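A small toy company's striped troll has been granted design protection this November, and for the people at Trollside, who have been drawing, molding and selling the little fellow out of the same building for years, it has been a very happy month indeed. The design registration covers the look of the figure known as Menon – his round belly, his lopsided ears and the broad stripes that run down his back – and it gives the company a firm footing if anyone else decides to sell a troll that looks too much like him.

Readers who grew up near Tirnila will probably remember Menon from the paper bags at the fall fair, long before he was ever a toy. He started out as a doodle on a price list, was moved to the shop window when customers kept asking about him, and then turned up on stickers, lunch boxes and a coloring book that went through several printings. The first figures were cast in a batch of 1000, and the company says the last of those sold years ago (though one or two still come up at yard sales, usually missing an ear!).
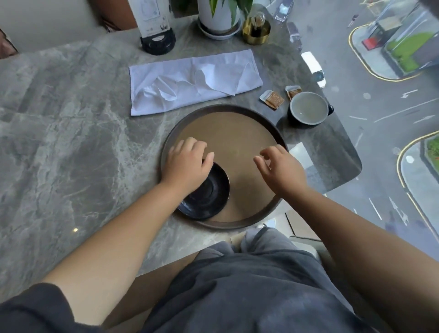 The application itself was a modest bundle of paper. It held 13 drawings showing the troll from the front, the back, both sides and above, along with closer views of the ears and feet, and a short written claim. Drawings do most of the work in a design filing, and these were redone twice, once to fix the shading on the belly and once when the stripes in the side view didn't quite line up with the stripes in the back view. It took 112 days of going back and forth to get those sheets into a shape everyone was pleased with, and the company freely admits that most of the delay was its own doing.

It's worth pausing for a moment on what a design registration does, as people often mix it up with its cousins. It protects the way a thing looks. The name "Menon" falls under trademark, and the stories and pictures in the coloring book fall under copyright, which came into being when they were written and drawn. A popular character may well end up leaning on all three at once, each with its own rules and its own length of time, and Trollside has already filed for the name as well. That application is still pending.

What pushed the company to get moving was a look-alike figure made by Pornent, a novelty maker that had been offering a striped forest creature to gift shops. The two firms exchanged some polite letters over the summer, and Pornent agreed to change the ears and drop the stripes on its next run. No lawsuit was filed, and both sides say they are glad to have settled it over the mail.
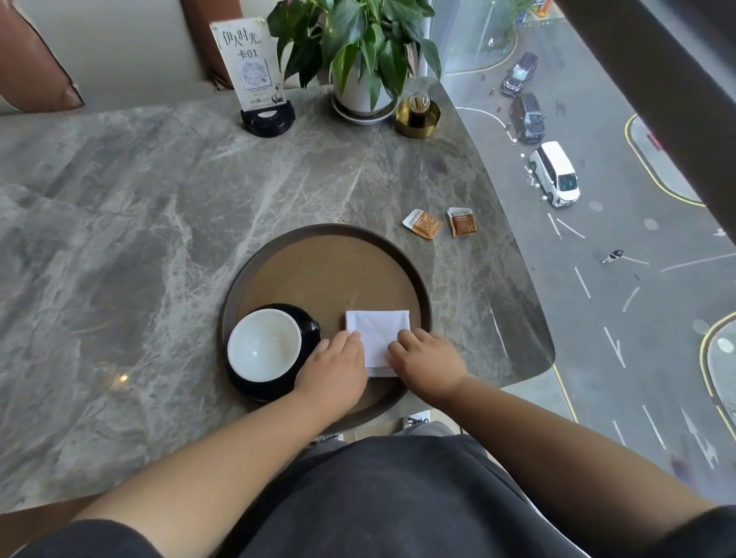

## What comes next for Menon

The company is now turning to a smaller figure, a sort of younger cousin to the original, and this time the drawings are being prepared before anything goes on sale. That order of doing things matters a good deal. In many places a design has to be new when the application goes in, and showing it off too early can spoil the chance of protecting it, although some countries allow a grace period. Anyone with a character of their own tucked away in a sketchbook would do well to ask a professional about the timing before putting it up online.
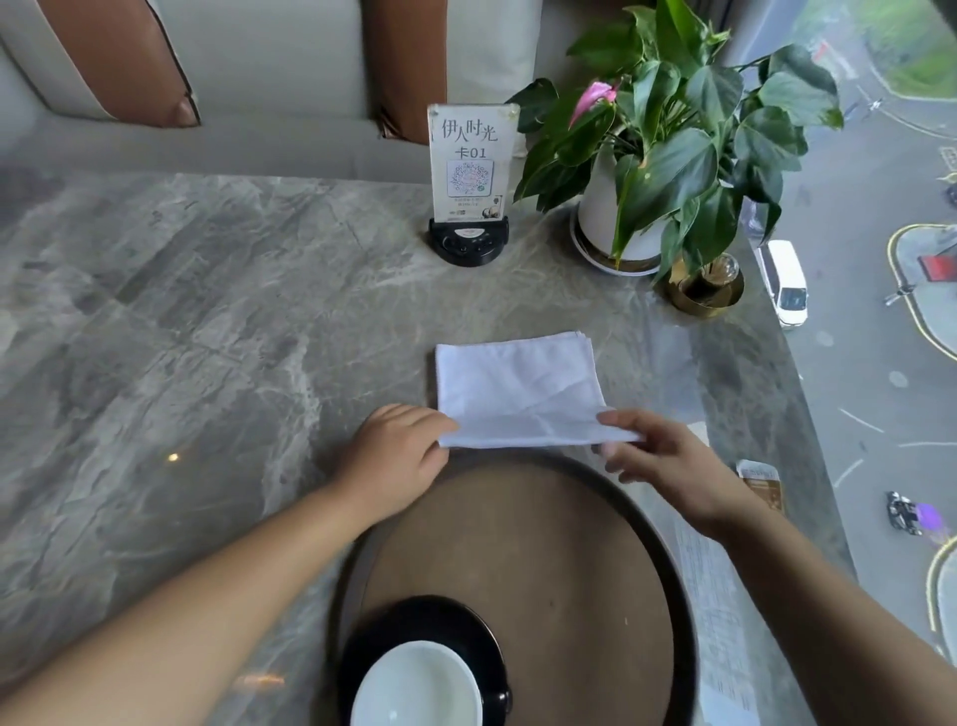
There's also talk of a licensing program, so that local makers can put the troll on mugs, scarves and the like for a fair fee. A first call for interest brought in 293 replies, many from folks who simply wanted to say how fond they were of him, and the company is still working its way through the pile and answering each one by hand. Terms for the licenses should be ready in the spring, and the fall fair in Tirnila will have the paper bags again, stripes and all.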